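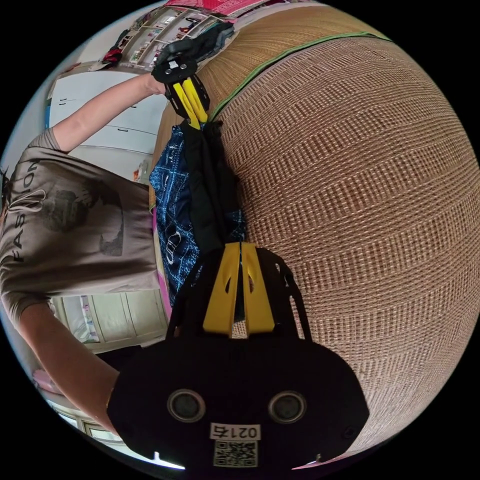 布製品の上端と下端を2台の手持ちグリッパで保持する作業

# 手持ちグリッパ教材セット（Busuteck 製）

Werkholm 実習機材センター　貸出機材のご案内

本セットは、ロボット学習を扱う授業、課外クラブおよび学生プロジェクトに貸し出している教材です。操作者が左右の手に1台ずつグリッパを持ち、衣類などの柔らかい対象物を把持し、引き延ばし、畳み、置くまでの一連の動作を記録するために使用します。ロボットアーム本体を必要としないため、実習室のほか、学生の居室や家庭に近い環境での作業にも対応します。

貸出の対象は、Werkholm の正規課程に在籍する学生、登録済みの学生団体、および担当教員が認めた連携校の生徒です。個人での研究利用については、指導教員を通じてご相談ください。

## 主な用途

### 授業「柔軟物の取り扱い」

衣類は、同じ一着でも置き方によって形が変わります。剛体の部品を扱う実習では問題にならなかった「どこをつかむか」「どの程度引くか」という判断が、この授業では課題の中心になります。受講者はまず素手で作業を行い、その手順を書き出したうえで、グリッパを用いた作業に移ります。

担当は Hilkka Mäkelä 講師です。授業では、腰部分のある衣類を対象に、端をそろえる動作と半分に折る動作を繰り返し扱います。成績評価の対象は記録の件数ではなく、手順書と記録内容の一致、および失敗例の分析です。

### 学生プロジェクト Undance

Undance は、両手による衣類操作を題材とする学生プロジェクトです。畳まれた衣類を広げる動作と、広げた衣類を畳み直す動作を対として扱い、二つの記録を同じ形式で整理しています。学生代表は Gadisa Demissie さんが務めています。

プロジェクトの記録庫には、前学期末の時点で 1,067 件の作業記録が登録されています。記録庫は、本セットを借用する他の団体も閲覧できます。ただし、作業場所や作業者の私物が記録に含まれる場合がありますので、学外への持ち出しおよび転載は認めていません。

### Ruotsalainen 競技会への参加準備

Ruotsalainen 競技会の柔軟物部門に参加する団体は、練習期間中に本セットを優先して予約できます。競技の本番は12月に行われるため、その前の期間は予約が集中します。参加を検討している団体は、出場の可否が未定であっても、早めに窓口へお知らせください。

## セットの構成

| 品目 | 数量 | 備考 |
|---|---|---|
| 手持ちグリッパ（右） | 1台 | 識別ラベル、QRコード付き |
| 手持ちグリッパ（左） | 1台 | 識別ラベル、QRコード付き |
| 接続ケーブル | 2本 | 長さ 200 cm |
| 交換用指部品 | 1組 | 黄色 |
| 収納ケース | 1個 | 緩衝材を含む |
| 点検票 | 1冊 | 返却時に提出 |

センターが保有するセットは 4 組です。うち一組は授業専用としており、学期中は学生団体への貸出を行いません。

記録用の計算機、保存媒体および作業対象の衣類は、セットに含まれません。衣類については、授業では指定のものを使用し、学生プロジェクトでは各団体が用意します。

## 本体の仕様

| 項目 | 内容 |
|---|---|
| 把持方式 | 平行二指 |
| 最大開き幅 | 77 mm |
| 指部品 | 黄色、長穴付き、交換可 |
| 本体色 | 黒 |
| 前面 | 円形開口部2か所、識別ラベル、QRコード |
| 使用環境 | 屋内 |

指部品には長穴が設けられています。薄い布の端が長穴に入り込むと、指を開いても布が離れないことがあります。そのような場合は本体を振らず、空いている手で布を外してください。紐、ボタンおよびファスナーの引き手についても同様です。

前面の円形開口部は、作業中に手袋、袖口、布などで覆わないようにしてください。汚れが付いた場合は、付属の点検票に記載された方法で清掃し、溶剤の使用は避けてください。

## 作業場所の準備

本セットは、机の上だけでなく、ベッドや敷物の上での作業にも使用できます。衣類を扱う作業は生活の場で行われることが多く、授業でも Undance でも、実習室の白い作業台に限定しない方針をとっています。

場所を選ぶ際は、次の点を確認してください。

- 両腕を肩の高さまで上げても、棚や扉に当たらないこと
- 衣類を広げられる平らな面があること
- ケーブルが足元を横切らないこと
- 周囲の人に、記録を行うことが伝わっていること
- 氏名、住所、画面の表示など、記録に残してはならないものが見えないこと

背景にある棚や家具を片づける必要はありません。ただし、倒れやすい物や割れ物は、腕の届かない位置へ移してください。

編み目のある敷物の上では、指先が編み目にかかることがあります。布だけをつかむ場合は、指先を面に強く押し当てず、いったん布の端を浮かせてから把持してください。敷物の縁に段差がある場合は、衣類を縁から離して置くと作業が安定します。

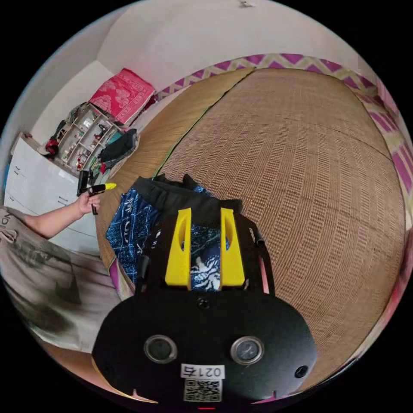

読了時間：4分

## 基本の作業手順

以下は、授業の第1課題で使用している手順です。学生プロジェクトが独自の手順を定めることは差し支えありませんが、初回の利用では本手順に従ってください。

1. 点検票を開き、セット番号と、本体の識別ラベルの表示を照合します。
2. 左右のグリッパを持ち、指がなめらかに開閉することを確認します。
3. ケーブルを接続し、計算機側で左右の割り当てを確認します。
4. 衣類を作業面に置き、開始時の状態を手順書に記入します。
5. 左右いずれかのグリッパで、衣類の腰部分または端を把持します。
6. もう一方のグリッパで反対側の端を把持し、布がたるまない位置まで引きます。
7. 作業面に下ろし、一方の端から順に放します。
8. 終了時の状態を記入し、記録を保存します。

手順6では、布を強く引きすぎる例が多く見られます。布が平らになった時点で引く動作を止めてください。伸縮性のある生地では、見た目の寸法が変わるほど引いた状態から折り始めると、折り目がそろいません。

手を止めて考える時間が生じても、記録を中断する必要はありません。迷いを含む記録は、授業の後半で行う手順の検討に用います。衣類を落とした場合も同じ扱いとし、手順書の備考欄に「落下」と記入してください。

### 柄のある布について

全面に柄がある布では、折り目の位置を目で追いにくくなります。初回の課題では、腰部分や縁取りなど、柄と異なる色の箇所を目印にすると取り組みやすくなります。無地の衣類のみで練習した団体が、競技の課題で柄物に替わった際に手順を見直した例もありますので、練習の段階から両方を用意することをお勧めします。

### 左右の持ち替え

グリッパの左右は入れ替えて使用しないでください。左利きの操作者についても、右のラベルが付いた本体は右手で持つものとします。主に動かす手を左に変えることは自由であり、その場合は手順書の「主動作」の欄に左と記入します。

## 記録の整理と登録

記録を保存した後は、その日のうちに内容を確認し、記録庫の登録票に次の事項を入力してください。

- セット番号
- 操作者の登録番号（氏名は入力しません）
- 対象物の種類と色
- 作業面の種類
- 開始時と終了時の状態
- 備考

対象物の種類は、団体によって呼び方が異なり、検索の妨げとなっていました。現在は Undance が作成した用語表を全団体で共用しています。用語表にない衣類を扱う場合は、近い語に当てはめず「その他」を選び、備考欄に具体的に記入してください。追加の要望は、学期ごとにまとめて検討します。

第三者の顔や声が含まれる記録は、登録できません。作業者本人の腕や衣服が含まれることは差し支えありませんが、本人から申し出があった場合は、理由を問わず記録を削除します。

## 貸出の条件

### 予約

予約は、機材センターの窓口または学内の予約票で受け付けます。学生団体の場合は、代表者と実際の操作者の双方が事前講習を修了している必要があります。講習は学期の初めに実施し、修了の効力は当該学年の末日までとします。

### 貸出期間

通常の貸出期間は一週間です。次の予約がない場合に限り、一回の延長を認めます。延長の申し出は、返却期限の前日の16時までに行ってください。競技会の準備期間中は延長を受け付けません。

### 学外への持ち出し

学外で使用する場合は、使用場所の住所と管理者の了承を予約票に記入してください。学生の居室で使用するときも、同居者がいる場合は了承を得るものとします。公共交通機関で運ぶ際は、必ず収納ケースに入れ、本体のみを鞄に入れて運ぶことは避けてください。

### 破損および紛失

指部品の摩耗は通常の使用によるものとして扱い、費用の負担は求めません。指部品に欠けやひびを認めた場合は使用を中止し、交換用部品を取り付けたうえで、外した部品を返却時にお持ちください。本体の分解は認めていません。

識別ラベルまたはQRコードがはがれた場合は、貼り直さずにご連絡ください。登録情報との照合を行ったうえで、センターが再発行します。

## 返却時の確認

返却は窓口で受け付けます。担当者が立ち会い、次の項目を点検票に沿って確認します。

- 左右の本体と識別ラベルの一致
- 指の開閉
- 指部品の長穴に繊維が残っていないこと
- ケーブルの被覆および端子の状態
- 収納ケース内の緩衝材の有無

糸くずの付着による指の動作不良が、返却後の整備で最も多く見つかっています。毛足の長い布を扱った場合は、返却の前に必ず清掃を済ませてください。

## 指導にあたる教員の方へ

連携校で本セットを使用する場合は、初回のみ機材センターの職員が同席します。生徒用の手順書は、Mäkelä 講師が授業用に作成したものを基に、用語を平易に改めた版を用意しています。配布を希望される場合は、予約票の該当欄にご記入ください。

Undance の学生による実演にも対応しています。実演の内容と所要時間は Demissie さんと直接ご相談いただき、日程が決まり次第、機材センターへお知らせください。試験期間中の実演はお受けできません。

## お問い合わせ

Werkholm 実習機材センター　貸出窓口
受付時間：10時から16時まで（授業期間中）
予約票の様式および点検票の記入例は、窓口で配布しています。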